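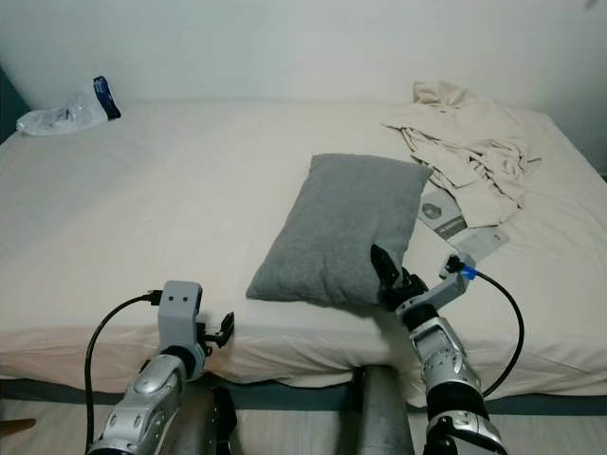
Bed before making: fitted sheet on, pillow and packaging still to sort.

The Five-Minute Bed, Tested

Readers of the Closarham residents' newsletter will remember the August issue, in which Gebremedhin Kassa promised us all that a bed could be made, properly, in 5 minutes. We got more mail about that than about the parking. I have now tried his method for a good many mornings and I remain unconvinced.

His first rule is to clear the bed before touching a single cover. Fine. But clearing is where the time goes. New bedding comes with a clear bag and cards you feel you ought to read, and then you stand there wondering whether to keep the bag. Gebremedhin says keep it for storing the summer set. I have kept bags before, and they live at the bottom of the closet until we move.

His second rule is to pull the fitted sheet tight on the wall side first. This one I'll grant him, grudgingly. If your bed is pushed up against the wall, as most are in the Birhane building, the far corners are the ones that pop off, and you won't want to crawl back over there once the pillows are on. A few creases in the middle can stay. They'll be there tomorrow whatever you do.

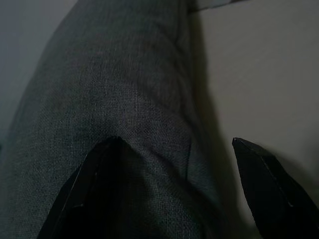 Pillow covers are my real quarrel with the method. The August piece says to plump, shake and smooth, as though every cover behaved the same way. Gray cloth with a visible weave like this will hold a long crease down its face, and pinching at the fabric only bunches up another little fold beside it. I get better results from a flat palm, working from the middle out – and better still from not caring.

Hawi Derese on the second floor disagrees with both of us. She folds the loose top layer in thirds at the foot of the bed and calls it done. It looks good in her apartment. In mine it looks like laundry.

As for the claim that a made bed improves your whole day, I've seen no sign of it. Gebremedhin has asked for space to reply in the next issue, and he can have it if he keeps it shorter than last time.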